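The plastic goblets, sorted at last

I went through the glassware shelf in August, the one over the counter that I've been avoiding since spring. Most of it was easy. The chipped tumblers went out, the measuring jug went back with the baking things, and the real wine glasses moved up one shelf where they don't get knocked. That left the plastic goblets.

We've had plastic goblets in this house for nine years. They started with a picnic set I bought at a closing sale at Chrysikopoulos, back when it still had the housewares aisle in the basement. I've added to them since, mostly in bright colors, because people can remember which one is theirs. They get used for everything outdoors and for a lot of things indoors when the kids' cousins are over. They don't break, but they do get cloudy, and they pick up a smell if you stack them damp.

Stacking was the real trouble. A goblet doesn't stack the way a cup does. The stem gets in the way, so you end up with one leaning inside another, and then they stick. I had two of them jammed together for most of the winter. Warm water on the outside and cold on the inside got them apart in the end, after I had already tried dish soap and bad language.

Mervyn Entwistle, who used to run the bar at the Flillum boathouse, told me to stop putting them on the shelf at all and get a rack. He keeps his upside down, foot in the air, bowl pointing at the floor. I said that was how you stored good glasses. He said it worked just as well for cheap ones and that I'd be able to see what I had.

So I looked at racks. The ones that screw under a cabinet were out, as our cabinets have a lip along the bottom and I didn't want to drill it. I looked at a bamboo one from Fekton, which was too deep for the counter. What I went with in the end was wire, in a gold color I wouldn't have picked on my own but don't mind now. It cost $14 and needed no tools.

A few things I've learned from using it.

Put the goblets away fully dry. Upside down doesn't mean they'll dry themselves.

Lift them by the foot or the stem. If you pull at the bowl, you end up dragging the next one along with it.

Check the rims. Plastic gets rough at the rim before it goes anywhere else, and once you can feel it with your lip you might as well let it go. I threw out three for that.

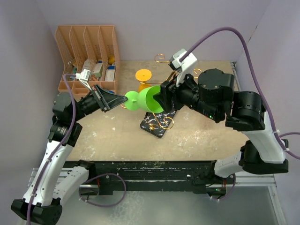
The green goblet, with the orange one and the gold wire rack behind it.

The green is my favorite. It's the easiest to spot on the lawn when somebody has put a drink down and walked off. The orange gets claimed first by anyone under twelve.

The shelf is half empty now. I may move the pitchers there, or the big salad bowl, which has been living on top of the fridge. Next is the drawer with the lids in it. I've opened it twice and closed it again both times, so that will probably wait until the weather turns.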